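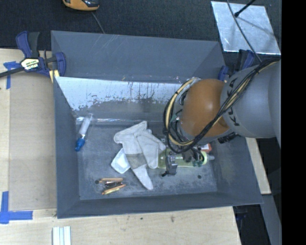 Which gripper stays on the arm for the September runs? The Tolero two-finger, with the Polline fingertips swapped in for the stock ones.

July 29, 2023

Long Saturday in the lab. I wanted the comparison closed before the loaner period on the Mittal suction unit ends, and it is closed enough.

Setup unchanged from Thursday. Same bin, clamped at the back corners, same pick planner, same speed limit. Items went in by hand and were shuffled between attempts. 100 attempts per gripper, mixed items, one retry allowed. A pick counted if the item cleared the wall and stayed held for 3 seconds.

The Mittal cup is fast on anything with a flat face. On the work glove it is useless. It seals on nothing, pulls a fold of fabric up a little, then loses it. I tried the softer bellows cup and a higher flow setting and got the same behavior with more noise. The bottle on its side is borderline: it holds if the cup lands on the middle of the body, slips if it lands near the shoulder.

The Tolero takes the glove nearly every time if it comes down over a raised fold. It takes the bottle across the body without trouble. Its weak point is small, thin items flat on the floor near the front wall. With the stock tips the gap at full close is too large and the item rolls out. The Polline tips are narrower and close flush, and most of those misses went away. The cost is that the tips are soft and already show wear on one side. I will order a second pair on Monday.

Things to fix before September:

- Cable bundle. The loop beside the joint is too wide and hangs low when the arm reaches toward the left wall. Twice it dragged across an item and moved it after the camera had already taken its depth image. Shorten the loop, add ties, check wrist rotation at both limits.
- Depth on clear and shiny items. The Mamamo camera returns holes on the bottle and on the silvery slope inside the bin. The planner treats the holes as floor and comes in too low. Raising the exposure helped the bottle and made the slope worse. Matte covering on the slope is the next thing to try.
- Force threshold. Set at 300 in the controller config, units not documented anywhere I can find. At that value the arm stops on a firm touch with the floor but ignores a light one. Going lower gave false stops during fast moves, probably from the cables again.
- Logging. The controller drops gripper position at the higher rate. I set it back to the default and lost nothing I need.

One crash, in the afternoon, my fault. I loaded the suction tool offset with the Tolero mounted and the fingers hit the floor. The arm faulted and held. No damage to the fingers that I can see. Tool name now has to be typed in before the program will start.

Still open is whether the planner should pick the grasp angle from the item class or from the depth map alone. I will run both over the weekend on the recorded set, 2,000 images, and look at the results before touching the hardware again.

Mittal unit is back in its box, spare cups included.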